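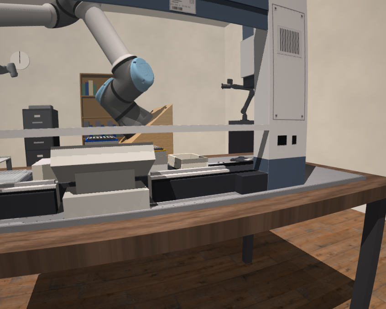

Can you teach a robot arm to load a liquid handler without owning either one?

You can, up to a point, if you rent a simulated lab and do the teaching there. The arm you eventually buy will still need some adjustment on its own bench.

Renting simulated labs is the business of Karkatberg, a small software outfit whose product, Kotian, went on sale in April at $900 a month. For that you get a virtual bench, a virtual liquid handler, a virtual arm and a virtual floor for the arm to drop things on. The floor comes in planks. I mention this because I spent 30 days with Kotian and had plenty of time to get to know the planks.

The pitch is easy to like. Liquid handlers are the machines that move small amounts of fluid from one plastic thing to another, and they're very good at it provided that a person has put the plastic things in the right places first. That person is expensive, gets bored and would like to go to lunch. Hence the arm. But an arm has to be taught, and a lab that hands over its only liquid handler for teaching doesn't get much lab work done in the meantime. So you rent a pretend one and let the arm make its mistakes there, where a crushed tip rack costs a click on Reset.

Setup took me an afternoon, most of it spent watching a progress bar. After that you choose a room. There are 19 of them, and they've been furnished by someone with feelings about furniture. Mine had a bookcase with real-looking books in it, a wall clock, a filing cabinet and a couple of smaller arms in the background. It's a nicer office than the one I was sitting in. Karkatberg's manual says the clutter is there so that the arm's software learns to ignore it, and the software does learn, after a day or so of treating the filing cabinet as a matter of concern.

Then you get to work. The standard task is called Full Deck: pick up each piece of labware, put it where the layout says, and wait for a lamp. The deck has a sign with a lamp for each of its five positions, and the sign has rules on it, in capitals, like a public swimming pool. The rules are strict. A plate set down a hair off its slot earns you no lamp, and a plate turned the wrong way around earns you a lamp and then, a minute later, a failed run with a curt message. I came to prefer the first kind of mistake.

You can drive the arm yourself with a pair of hand controllers or write a script and stand back. I did both badly. By hand, the trick is the camera mounted behind the gripper, which gives you a fisheye view with your own two fingers looming up in front of everything. For the first hour it feels like trying to set a table while looking through the peephole in a hotel door. By the second week I'd stopped using the room view at all, and had begun reaching for my coffee mug from directly above.

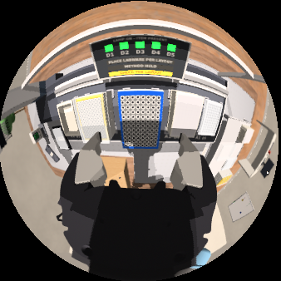 Give it a wrist camera with a normal lens and you'd hate it more, according to Selletti, the reseller that handles Kotian in this country and answers its own support line with alarming speed. A flat view shows the fingers or the deck, I was told, and new users always want whichever one they haven't got. The wide one shows both and asks you to put up with the curves. Selletti also pointed out that I could turn on a straightened version in the settings. I did, used it for a morning, and went back to the peephole.

The physics is mostly good. Plates have a believable weight, tip racks catch on their corners the way tip racks do, and shadows fall hard across the deck at certain settings, which confuses the vision software in a useful way. Where Kotian stumbles is with anything soft. There's a cable add-on that I'd advise you to skip until somebody at Karkatberg has met a cable.

The scripting side is plainer than I expected. You write short commands, you run them, and a log tells you what the arm thought it was doing. The log is the best-written part of the product. "Closed on nothing," it told me one evening, and I felt that it had been watching me for some time.

What you want to know, of course, is whether any of this carries over to a real bench. I took my best script to the test lab at Bramwood, where there's a gantry-style handler and an arm close enough to the simulated one. Out of the box, the real arm placed the first plate beautifully and stopped short of the second by the width of a pencil. It took 2 hours of nudging to get a full deck. The Bramwood people thought this was quick. They usually set aside the better part of a week for teaching from scratch, during which the handler does nothing but be leaned over.

So the arithmetic depends on who you are. A lab that changes its layout constantly could make back the monthly fee without trying hard. A lab that has run the same plates in the same slots for years should buy the arm, teach it once and keep the change. Students and tinkerers will look at the price and close the tab, and Karkatberg has no cheaper tier for them so far.

A few smaller complaints. The controllers need charging more often than my phone. The arm's default speed is set for a demo at a trade show and should be halved before you touch anything. Saved sessions are listed by a string of letters and digits, with no way of renaming them, so I kept a paper list taped to the monitor.

My month ran out in the middle of a run, with the fourth plate in the air. The login screen says it'll hold my place until I renew.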